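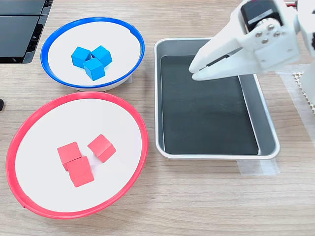

## 4. Recording your first sorting demos

Okay, the arm is bolted down and the Zerkwood software can see it, so now you get to do the fun part! In this section you drive the gripper yourself with the hand controller and the robot records everything you do. I use the cube sort as a first task because the blocks are light, they don't roll, and a dropped one is no big deal.

1. Set out two bowls and the metal tray. Blue cubes go in the blue-rimmed bowl, red cubes in the red-rimmed one, three of each. The tray starts out empty.
2. Check that the gripper can get to the far side of both bowls before you record anything. I skipped this on my first Thursday with the kit and lost a whole afternoon of demos (still a little sore about that).
3. Park the gripper over the tray with the fingers closed. Every demo starts from this pose.
4. Press **Record** and wait for the beep. You have 30 seconds, which feels short at first and then feels like plenty.
5. Move one cube from its bowl to the tray. Come down from straight overhead, close slowly, lift well clear of the rim, then travel. Let go close to the tray floor so the cube doesn't bounce.
6. Go back to the parked pose and press **Stop**.
7. Put the cube back in its own bowl, nudge the others so they aren't always sitting the same way, and go again.

**Note:** Mix up which cube you pick. If you always grab the easy one off by itself, the robot will be hopeless at cubes that are touching. I do a few with the cubes bunched tight and a few with them spread out.

**Caution:** Keep your free hand off the table while recording. The fingers pinch harder than they look, and a hand in view spoils the demo anyway.

### How many do I need?

My Semstead profile started picking up cubes at 38 demos and got dependable much later, at 439. Please don't do those in one sitting! I stop after 14 and stretch, otherwise my driving gets sloppy and the robot learns the sloppy version.

### Tossing a bad one

Bumped a rim? Missed the cube twice? Press **Discard** before the next beep. A small wobble is fine to keep, and so is a miss that you fix smoothly. If you already saved it, open the session list, tap the demo, and choose **Remove**. Training is covered in section 5.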